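Subject: Re: [jutier-users] Kirkemstead build stutters on older phones

Hello all, and thanks for the warm welcome back to the list!
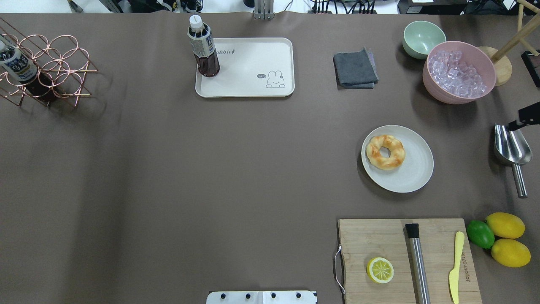 I finally got an evening with the new Kirkemstead build of Jutier, and I tried it on the oldest phone in the house, the one with 20 apps already fighting over the memory. I started with the scanner demo, because it's the one my kids like, and pointed it at the bottle standing on the off-white tray, the one with the white screw cap. It drew its outline quickly enough, but the one lying in the wire wine rack took a good deal longer (slanted things always have, for me, even back in the Lundadance days).

> The frame timer reports 3,241 dropped frames over a long session
> here. Is anybody else seeing this, or is it my handset?

You have company! I got 2,983 with the default settings, and it felt every bit as choppy as you say. What helped was opening the preferences, going to Drawing, and bringing the cache down from 40 to 20. Scrolling is lovely now, though the menus still flicker when I turn the phone sideways.

I haven't tried the Prajapati plugin with it yet. If you have it installed, would you switch it off and run the timer again? I'd love to compare before I file a bug.

Warm wishes to everybody,
the fellow with the old phone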